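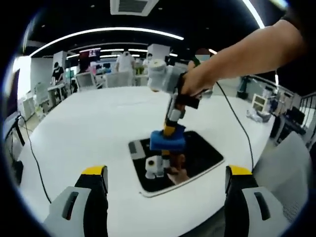
Looking after a glossy black tray

A shiny black surface set into a white table shows every crumb and smear. A sponge will keep it in order if you go about it gently.

Take everything off first. Cups and other small things tend to get pushed about while you wipe, and grit caught under them leaves fine scratches. Brush loose bits away with a dry cloth.

Put 2 drops of washing-up liquid in a bowl of warm water, dip the sponge and squeeze it out well. Wipe in straight lines from one end to the other. Going round in circles leaves swirls that show up under ceiling lights.

Use the soft side only. Scouring pads dull a gloss finish and it won't come back with polishing.

Go along the rim with a corner of the sponge, then a cotton bud for the join. Don't let water sit there.

If there are cables across the table, unplug them and lift them clear before you bring the bowl over.

Rinse the sponge, wipe once more with plain water and dry straight away with a microfibre cloth. Storley cloths are fine for this, washed without fabric softener, which makes them smear.

Change the sponge when it starts to smell or crumble.

Updated May 16, 2024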